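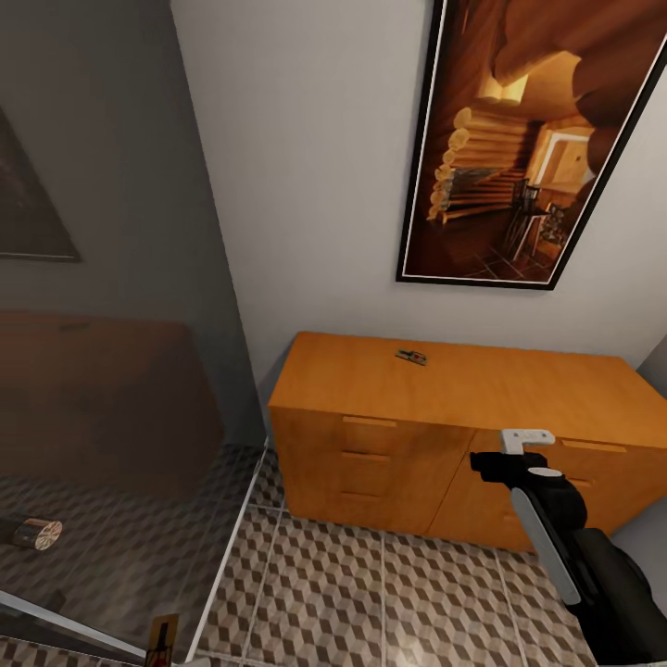

Mwanaisha Ondieki

2023-01-05

Back on the leaflet coding for the Hudar by-election. Read the whole of batch 4 again before touching the spreadsheet, because the codes I gave it in December were done in two sittings and I don't trust the second one.

Corpus stands at 1,422 items. That is after removing duplicates but before taking out the council newsletters, which are still mixed in with the party material. The newsletters came in the same boxes from Pemitz and were scanned under the same prefix. I have started marking them N in column F. Please don't delete any rows until I have finished, the row numbers are what ties them to the scans.

Main problem today was the code "religious appeal". In the codebook it reads as any mention of prayer, scripture, clergy or a place of worship. Under that wording a leaflet saying the candidate will fix the parking outside the chapel on Kwok Street gets the same code as one asking people to pray for the result. I went through the ones already coded and a large share are of the parking kind. Split it as follows:

R1 — a place or a cleric named as a local matter (parking, roof, opening hours, a meeting held in the hall)
R2 — candidate's own faith mentioned, no request to the reader
R3 — reader asked to pray, fast or attend a service for the campaign
R4 — opponent described in religious terms

R4 is the awkward one. Two leaflets from the last week compare the other side to an army at the gates, and one of them gives a chapter number. The other doesn't and could just as well be from a film. I coded the first R4 and left the second blank with a note. Second opinion wanted.

Ran the old codes against the new ones on batch 4 only. Agreement on R3 is fine. R2 is poor, mostly my own mistakes, where I took the candidate's biography as an appeal. Will recode R2 from scratch across all batches.
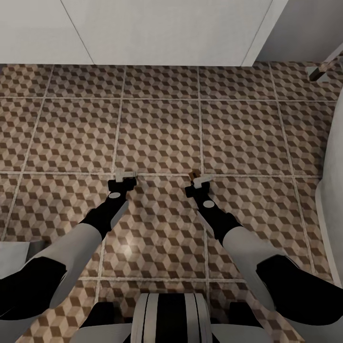 Print runs. The invoice from Nivotico gives 3,000 for the second leaflet. The agent's return gives a lower figure in the typed version with a handwritten correction next to it that I can't read on the scan. Need the paper copy. It is in the July folder for some reason, along with the receipts for the hall. Until then the print run goes in as "disputed" and stays out of the weighting. I would sooner have a gap there than a number we have to pull later.

Delivery dates are better. Most leaflets have a date written on them by the person who kept them, and where two people kept the same leaflet the dates are usually a day or so apart. Using the earlier one. For undated items I have put the week only, going by what they mention — the hustings, the resignation letter, the bus timetable row. The ones that mention nothing stay undated.

Also found that the Pemitz scans have lost the backs of the folded leaflets in box 2. The imprint is usually on the back, so for those we have no printer and no agent name. Not many items, but they are nearly all from the independent, which would skew any table by party. Asked for them to be rescanned, flat this time.

Small things:
Column H still has both "Cllr" and "Councillor". Pick one. I have been changing to "Councillor" as I come across it.
The ward map in the shared folder is the old one. North Hudar is drawn with the estate in it, and at the by-election it was out.
Codebook is saved as version 4. Version 3 is still there for checking, don't code from it.

Tomorrow: R2 in batch 1, then the newsletters if there is time. Not starting on the radio transcripts until the leaflets are settled.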